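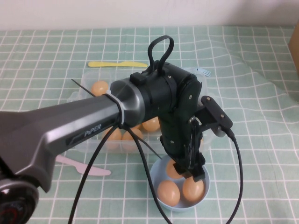 Geltier wrote that any tablecloth sold as wipe-clean is wipe-clean for one summer, and that I should stop expecting more. That was on my last post. I'd still like a second opinion before I spend money again.

Print this page | E-mail this page

Do the "stain-proof" coatings on checkered tablecloths do anything?
Posted by Gravlow, Sat 21 June

I have bought three coated cloths for the kitchen table and every one has gone the same way. Water beads up on it for a few weeks, then one day a drop of salad oil sits there and by morning there's a dark spot. The latest one said it was good for 68 washes. I had washed it 7 times. The store said I must have used fabric softener. I don't own any fabric softener.

The same store now wants to sell me a spray to put the coating back on, which sounds to me like paying twice for one tablecloth. Has anybody used one of these sprays on a cotton blend and had it last past August? Or is plain cotton and a hot wash just as good? The table is 7 feet long, if that matters for the amount of spray.

Print | E-mail

Achari
I tried the spray. One can did a cloth about the size of yours with nothing left over, and it smelled for two days with the windows open. It held off water fine. Oil is another matter - most of the cheap ones are only made for water, and if you read the back of the can they don't claim anything else. Look for the word "oil" on there. If it's missing, put the can back.

On the wash number, I wouldn't believe it either. Was it a cool wash, hung to dry, with nothing spilled on it in between? The label never says. Some coatings do pick up again after a warm iron through a thin towel, so try that before you buy anything. Check the care tag first. If the cloth has a plastic feel to it, keep the iron away.

For the spots you already have: dish soap straight on the dry fabric, rub it in with a finger, leave it for half an hour, rinse warm. Don't put it in the dryer until the mark is gone. I have gotten week-old oil out that way, but not every time.

Print | E-mail

Gronovthorpe
just get vinyl

Print | E-mail

Geltier
I stand by what I said. There are 238 reviews for the cloth I think you mean, and almost all of them were written in the first week. Of course they're happy. Plain cotton, dark check, wash it hot if the tag allows. It will stain too, but it costs less and you can't see it as much. I wouldn't put spray on anything people eat off of without reading the whole label, and the ones I've picked up had print too small to read in the store.

Print | E-mail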